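Ticket 282
Queue: Fittings and furniture
Site: Prostness, ground floor
Item: Vanity table, white, with oval mirror
Supplier: Ustier
Opened by: Front desk
Assigned to: Erick Mollel
Priority: Normal
Status: Closed, one item carried over

Reported fault

Mirror on the vanity drops forward during use. Users tilt it back by hand and it creeps down again over the course of the morning. Second complaint on the same report: small items on the shelf under the mirror slide towards the front and have fallen onto the tabletop. Desk asks whether the two are connected and whether the table should be taken out of use.

Initial reply

Do not take out of use. Please stop people pulling on the carved part of the frame when they adjust the mirror. The roses are the first thing to chip on this range and we have no spares. Hold it low down, by the plain edge.

Please confirm whether the table has been moved recently.

Desk response

Moved once, in January, when the floor was cleaned. Put back against the curved wall afterwards. Nothing else known.

Visit 1

Checked with a spirit level across the lower tabletop, side to side: level. Front to back: low at the front. Checked the shelf in the same direction: low at the front by the same amount. Shelf fixings tight. The shelf is therefore following the table and has no fault of its own.

Checked the floor. Slight fall away from the wall, not enough to notice on foot. The two front feet had been screwed fully in, presumably for the move, and never wound out again. Back feet were still at their old setting.

Mirror: pivot screw on the left side loose, right side firm. Friction washer on the left worn smooth on one face. Mirror holds if the table is level and nobody touches it. Does not hold if tilted past upright.

Action taken: front feet wound out until the tabletop read level in both directions. Left pivot screw nipped up as a temporary measure. Replacement washers requested from Ustier, part 800, pack of 2.

Result: shelf items stay put when the table is knocked with the flat of the hand. Mirror still creeps, more slowly.

Supplier reply (Ustier, forwarded)

Part 800 is correct for this mirror. Fit both sides even if only one is worn. Do not use oil or wax on the washer. If the thread in the frame is damaged, the screw must not be packed out with tape and the whole bracket should be changed.

Visit 2

Date of visit: 5th November.

Cleared the shelf and the tabletop before starting. Mirror lifted off and laid face up on a blanket. Both washers changed. Thread on the left side inspected with a torch, sound. Old washers kept in the envelope with this ticket.

Refitted. Tightened both sides evenly, a quarter turn at a time, checking the swing between turns. Tilted forward, back and upright, and left at each for 17 minutes. No creep at any of the three positions.

Back of the mirror frame checked for cracks while it was off. None found. One old hairline in the paint behind the leaves, not structural, no action.

Level rechecked. No change since the first visit.

Other observations

1. Cable on the right-hand end of the shelf. A lead should not be run across the mirror pivot, as it catches when the mirror is tilted and works the screw loose on that side. Route it down the back.

2. Papers and cards are being left over the lower tabletop. No objection from us, but they hide spills, and the painted top marks if a damp patch is left under paper.

3. Bags. Desk says handbags have been hung on the side of the mirror. Please use the round side table to the right of the wall. The bracket is rated for the mirror only.

4. Felt pads under the feet are missing on one side. Kinyua stock the right size. Not fitted on this visit because they would alter the level and it would need setting again. Carried over to the next visit.

Desk query

Kinyua only have Fokel pads in the size given, slightly thicker than the old ones. Are these acceptable?

Reply

Yes, if all four feet are done together. Do not mix thicknesses. Leave them in the packet and I will fit them and reset the level afterwards. E. Mollel

Closure note

Mirror fault cleared by new washers. Sliding items cleared by levelling. Desk to reopen this ticket if the mirror moves again within the quarter; a new ticket is not needed. Pads to be logged as a separate job when they arrive.

Attachment

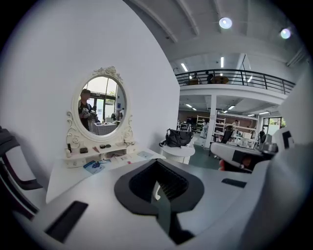
Ticket 282: vanity with oval mirror and shelf, round side table to the right.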